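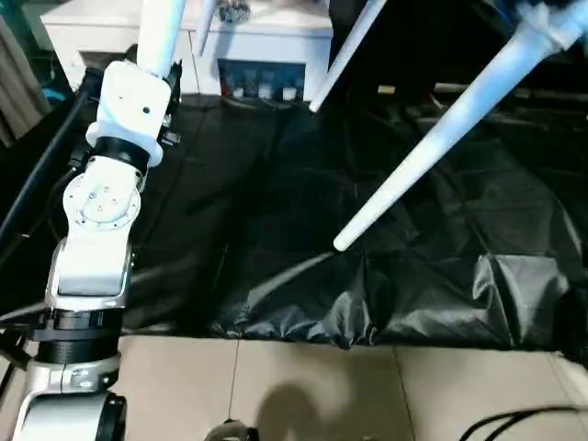

# Teleoperation and Hand-Guided Demonstrations: Gallery

Wednesday, September 9, 2026

Notes by Arturo D'Amico, Stostik

This page collects setup notes for the sheet-handling task in the Mimora project. The task is to take hold of a gathered edge of a large sheet on the floor, draw it back toward the cabinet, and leave the near tiles clear. All demonstrations are given by a person, either by moving the arm directly (hand guiding) or through the Clasta leader station (remote control). Both methods write to the same log format, so episodes can be mixed in training.

## Arm and joints

The arm has a white and silver finish with black ring collars between some of the segments. In hand guiding, the operator holds the lower link and keeps both hands off the collars. Gravity compensation is on; joint friction compensation is set per joint and checked at the start of each session.

The pair of black cables beside the arm must have slack through the full range of the task. A taut cable adds a load that the compensation model does not include. The effect is small in remote control and large in hand guiding, where the operator pushes against it without noticing and the recorded path bends.

## The sheet

Black, creased, and glossy in places. Highlights along the wrinkles move as the sheet moves, and early policies trained in March followed the highlights instead of the hem. Room lighting is now varied between episodes.

The lower edge gathers into pleats toward the right. Operators are told to grasp at a pleat. A flat section of hem gives the fingers very little to close on, and most failed grasps in the first set were made there.

The sheet is not smoothed between episodes. It is picked up, dropped, and spread by hand to the cabinet base, with the near edge left irregular.

## Floor and reference lines

Beige tile with thin gray grout. The grout lines serve as a rough visual reference for the operator at the leader station, who has no direct view of the floor. They are not used in calibration.

Loose cable at the lower right stays outside the working area. If the sheet touches the cables during a pull, the episode is stopped and tagged "contact, cable."

## Overhead clearance

White tapered poles come down from a dark structure over the sheet. They are modeled as fixed capsules with a margin of 15 mm. In remote control the margin is enforced by the controller. In hand guiding it is not, and the operator has to watch the elbow.

## Session record

| Item | Value |
|---|---|
| Episodes kept | 1355 |
| Episodes rejected on review | 49 |
| Operators | 21 |
| Recording rate | 15 Hz |

Rejected episodes stay on the Tedesco server with their tags. Do not delete them; the failure classifier uses them.

## Known issues

- Leader station drifts after a long pause. Re-home before resuming.
- Gripper state lags arm state by one sample in hand-guided logs. The export script corrects this, the raw files do not.
- Wrist force readings are unreliable while the sheet is dragging over grout lines.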